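How to Set Up Drip Irrigation for Raised Beds

A drip system delivers water to the root zone at a low, steady rate. It needs less attention than a sprinkler and keeps foliage dry. The procedure below covers a permanent line feeding up to four raised beds from one outdoor faucet. It assumes municipal water or a well pump with steady pressure. Gravity-fed systems running off a rain barrel need different emitters and are not covered.

Allow one afternoon for the work. Cut and lay everything dry before you bury or staple any of it.

What you need

- Backflow preventer with hose thread
- Mesh filter, 150 mesh or finer
- Pressure regulator, 25 psi
- Adapter from hose thread to 1/2 inch tubing
- 1/2 inch polyethylene tubing for the main line
- 1/4 inch drip line with built-in emitters, 6 inch spacing, 0.5 gallons per hour
- Barbed tees, barbed connectors and goof plugs
- One 1/4 inch shutoff valve for each row of drip line
- Figure-eight end closures
- Wire staples
- Hole punch sized for 1/4 inch barbs
- Tubing cutter or sharp pruning shears

Buy all of the 1/2 inch fittings from the same maker as the tubing. Outside diameters vary between brands, and a fitting made for one may leak or refuse to seat on another.

Step 1. Measure the flow at the faucet

Put a five gallon bucket under the faucet, open it fully and time how long the bucket takes to fill. Divide 300 by the number of seconds and multiply by 60 to get gallons per hour. A bucket that fills in 60 seconds gives 300 gallons per hour.

Do this at the hour you plan to water. Early morning readings can differ from afternoon readings on a shared main. Write the lower number down.

Step 2. Draw the layout

Sketch the beds on graph paper at one square per foot. Mark the faucet, the path of the main line and each row of drip line. Rows go 12 inches apart in loam and 8 or 9 inches apart in sandy mix. Keep the outer rows at least 4 inches from the side boards.

Add up the drip line. Each foot of 6 inch spacing carries two emitters, or 1 gallon per hour. The example used on this page has 69 feet of drip line, so it draws 69 gallons per hour when every row is open. Stay under 75 percent of the flow measured in step 1. If the total is higher, split the beds into two zones.

A single run of 1/4 inch drip line should be no longer than 19 feet at this spacing. Beyond that, the last emitters receive noticeably less than the first. Feed long beds from the middle.

Step 3. Assemble the faucet parts

The order matters. Working away from the faucet, install:

1. Timer, if you use one
2. Backflow preventer
3. Filter
4. Pressure regulator
5. Tubing adapter

Hose threads seal with a rubber washer and take hand pressure only. Do not use thread tape on them. Check the arrow on the regulator and on the filter housing - both work in one direction only.

Step 4. Run the main line

Leave the coil of 1/2 inch tubing in the sun for an hour so that it softens. Unroll it like a wheel. Pulling it off sideways puts in kinks that never come out.

Push the free end into the adapter and lay the tubing along the path you drew. At each bed, bring a riser up the inside corner and fasten it to the board with a pipe clamp. Where the tubing turns sharply, cut it and use an elbow. Where it crosses a path, bury it 4 to 6 inches deep inside a length of rigid pipe.

Leave 2 inches of slack for every 10 feet. Polyethylene shrinks on cold nights and can pull itself off a barb.

Step 5. Flush before you add the rows

Leave the far end of the main open. Turn on the water and let it run until it comes out clear, two minutes or so. Soil and plastic shavings in the line will end up in the emitters if this step is skipped. Turn off the water and fit the end closure.

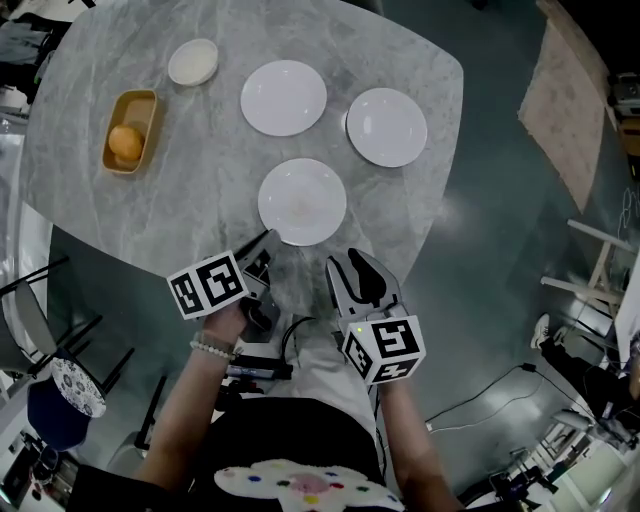
Step 6. Punch and connect the rows

Punch holes in the header at each row position. Hold the punch square to the tubing and push with a slight twist. An angled hole will weep around the barb. If a hole lands in the wrong place, close it with a goof plug and punch again at least 1 inch away.

Press a barbed connector into each hole until it clicks, add 4 inches of plain 1/4 inch tubing, then the shutoff valve, then the drip line. Dipping the end of the tubing in hot water for a few seconds makes it easier to push over the barb. Do not use soap or oil.

Staple the drip line every 18 inches, emitters facing up. Plug the far end of each row.

Step 7. Test

Open all valves and turn on the water. Walk the line from the faucet to the last plug. Check for:

- Spray at a barb (push it in further or replace it)
- Dry emitters (flush the row from the far end)
- Drips at the faucet parts (replace the washer)

Place a tuna can under the first emitter and another under the last emitter of the longest row for 30 minutes. The two amounts should be within 10 percent of each other. A larger gap points to a kink, a clogged filter or a run that is too long.

Step 8. Set the schedule

Start with 30 minutes every second day in mild weather. One hour after the cycle ends, push a trowel 6 inches down between two emitters. The soil there should be damp and hold together when squeezed. If it is dry, add 10 minutes. If water collects in the hole, take 10 minutes off.

In the example system, a 30 minute cycle uses 34.5 gallons. Seedlings need shorter and more frequent cycles until their roots reach the 6 inch depth. Tomatoes and squash in full fruit may need watering every day in hot weather.

Cover the drip line with 2 inches of straw or shredded leaves once the schedule is settled. Cover it earlier and leaks are hard to find.

Maintenance

Rinse the filter screen monthly during the season. Well water with visible iron needs a rinse every two weeks. Open the end closure and flush the main twice a year. White crust on an emitter is lime; a soak in plain vinegar overnight usually clears it, but replacing the section takes less time.

Before the first hard frost, disconnect everything ahead of the tubing adapter, drain it and store it indoors. The tubing can stay in the bed with the end open. Timers and regulators crack first - in most gardens they are the only parts lost to frost.

Notes from readers

Yatziri Ayala asks whether a fertilizer injector can be added. Yes. It goes after the backflow preventer and before the filter. Use only fully soluble fertilizer and run clear water for the last 10 minutes of the cycle.

Gerrit Hermans reports that mice chewed through his 1/4 inch line in two places over one winter. He now lifts the rows in fall and hangs them in the shed. Anyone with the same problem should label each row first, as cut lengths are hard to tell apart in spring.

Related guides
- Choosing a Soil Mix for Raised Beds
- Timer Settings for Two-Zone Systems
- Repairing Split Polyethylene Tubing
- Fall Shutdown Checklist
- Watering Containers on a Deck

Skerthorpe Garden Guides | Text by Elfriede Mayrhofer | Last revised 4 November 2021 | Contact | Copyright Skerthorpe | Back to top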